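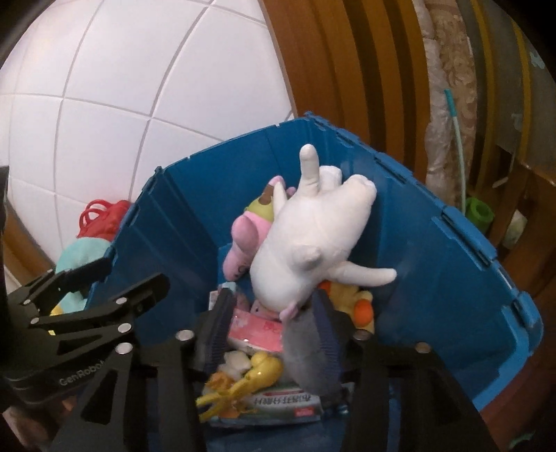
Plush toys in a blue storage bin

Feda Tilemaker review: a map editor for small hobby games

I have been making a small fishing village game in my spare time since last September. It has a shop, a harbour, a handful of people to talk to and a day that runs from six in the morning until you go to bed. For most of that time I drew the maps in the editor that came with my engine, and I only went looking for something else when the harbour map became too slow to edit.

Feda Tilemaker is a separate map editor. You paint your map in it and export to whatever your engine reads. It costs 30 pounds for a single licence, with a trial that lets you do everything except export maps larger than a single screen.

Setting up

The installer is small and there is no account to make. My old tilesets came in without trouble once I had set the tile size by hand. It guesses 16 pixels every time, even when the file name says otherwise, and I could not find a way to change the default.

Drawing maps

The brush tools are the best part. You can save a group of tiles as a stamp, give it a name and put it on a number key. I have stamps for fences, jetties, market stalls and the corner of every roof. Redrawing the main street, called Burko Row in the game, took me one evening. The first version took most of a week.

Layers are handled well too. You can have as many as you like, lock them, and colour the names. The autotiling for water edges works on straight shorelines but makes a mess of diagonal ones, and I ended up fixing those tile by tile.

Events and schedules

This is where I had hoped for more. The editor lets you place markers for people and doors, and you can attach notes to each marker. There is also a schedule panel, so that the baker can be behind the counter at 8 am and on the bench by the pond at noon. It looks good, but each entry has to be typed in separately and you cannot copy one person's day to another. With 10 villagers I managed. Anitha Arumugam, who is making a much larger town game called Subramaniam Hill, has 71 and gave up on the panel. She keeps her schedules in a spreadsheet and imports them with a script of her own.

Exporting

Plain text and JSON exports were fine. The engine-specific export put two of my layers in the wrong order, so the harbour master walked underneath the pier. Ulises Ñahui on the Plondport forum posted a small fix for this – you rename the layers with a number in front – and it has worked for me since.

Speed

My harbour map has a lot of animated water and the old editor froze for a second or two on every save. Tilemaker saves it straight away. Memory use does creep up if you leave it open all day, and I now restart it at lunch.

Help and manual

The manual is a PDF of 89 pages. The chapters on brushes are clear. The one on schedules is out of date and shows buttons that have since moved.

Verdict

I would buy it again for the stamps and the speed. If your game depends on people moving about on a timetable, try the schedule panel in the trial first and enter a full day for at least two of them. I am keeping mine for maps and doing the timetables in the engine.

Score: 7 out of 10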